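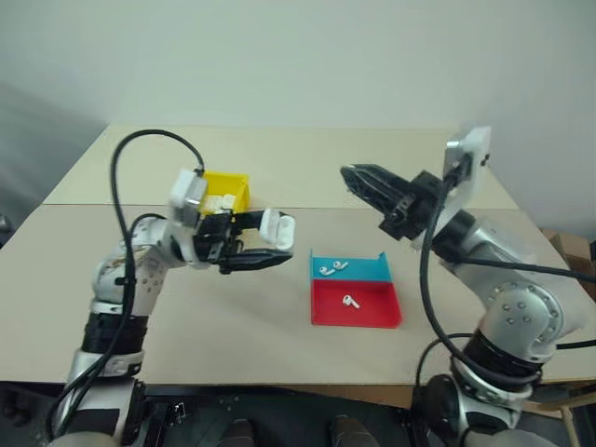 Can I water a sourdough starter down when it gets too stiff in winter?
A spoon of lukewarm water at feeding time is enough, and you leave the flour amount the same.

floorkramer
I keep my starter in the kitchen in Deltden, where February is cold and the dough rises very slowly. My bread is always 700 grams of flour and 517 grams of water. In summer this is a nice dough. Now it stays flat and the crumb is tight near the bottom. Should I use more starter, or wait longer?

gondgate_baker
Wait longer. More starter makes the bread sour and it does not fix a cold kitchen. I let mine stand until late in the evening and shape it before bed.

Ukach
I don't agree with this. With 154 grams of starter in 700 of flour you are a little low for winter. I go up to roughly 200 and the taste is the same to me, and to my family also.

floorkramer
Thank you both. I should say that my starter doubles, but it needs the whole day for it. Is it then weak, or only cold? 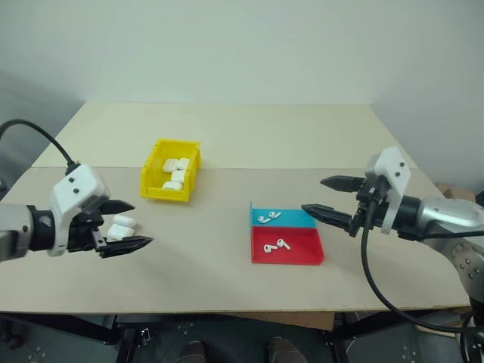
I also forgot to write that I changed to a whole wheat flour for the feeding, and the old one was white. The smell is now stronger, a bit like apples – not bad, but different. Maybe this is a part of the problem.

Ukach
Apples is fine. Whole wheat normally makes it faster, so I think it is cold. Put the jar in the oven with only the lamp on.

gondgate_baker
Careful with the lamp, in my oven it gets too warm and the starter was thin like soup after one night. A shelf above the fridge is safer.

Ukach
Depends on the oven. Mine is old and the lamp is weak.

floorkramer
I will try the shelf first, for 3 feedings, and keep the recipe as it is. If it is still flat I will take more starter, as Ukach says. Does the lid have to be closed? Mine is only a plate on top of the jar.

gondgate_baker
A plate is good. Don't screw anything tight.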